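How to check a building plot before you make an offer

A plot with planning permission can look straightforward on paper and still cost a good deal more than the asking price once work starts. The steps below are the ones we give to buyers in Greltdale and the villages round it. They apply to single plots for one house. Larger sites need a surveyor from the start.

Step 1. Read the decision notice

Ask the agent for the planning reference and find the decision notice on the council's website. Check whether the permission is outline or full, and the date it runs out. Then read the conditions. Some have to be settled before any digging, such as drainage details or samples of the roof covering. Make a list of those and ask the seller which have been signed off. Get the answer in writing.

Step 2. Measure it yourself

Sale particulars are often rounded. Take a copy of the title plan and a long tape, and walk the boundary with a second person. The Condori plot, sold in June, was advertised with a road frontage of 27 metres. The buyers measured it before they offered and found the hedge stood inside the line. Note any fence, ditch or wall that doesn't match the plan.

Step 3. Look at the access

Find out who owns the track or verge between the plot and the public road. If it isn't the seller, you need a written right of way that covers building traffic as well as cars. Check the width at the narrowest point.
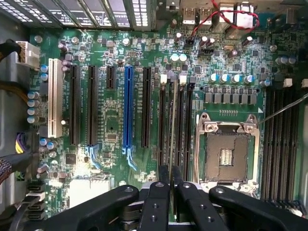 Services come next, and "believed to be nearby" means you have to ask. Write to the water, electricity and telephone companies with a plan of the plot marked in red, and ask each for a quotation to connect. Electricity at one Skulenau plot was quoted at £919 with the pole at the gate; a longer run can be many times that. If you will work from home, ask about broadband at the same time and decide where the cables will come in. A desktop computer is easy to add to later, with its row of expansion slots on the motherboard, one bright blue among the black, but a duct under a finished drive is not. Lay a spare one while the trench is open. For drainage, ask whether there is a public sewer within reach or whether you will need a treatment plant.

Step 5. Dig a trial hole

Get the seller's permission first. A small digger for half a day will show you the topsoil, what lies under it and how high the water stands. Have an engineer look before you fill it in.

Step 6. Add it up

Put the plot price, legal fees, connections, access works and foundations in one column. Add a sum for things you haven't found yet. If the total is too high, take your quotations to the agent and make a lower offer, subject to contract.

Teófilo Arango keeps the plot checklist up to date. Paper copies are at the front desk.

Contact us | Copyright Window Land and Plots, Greltdale | Back to top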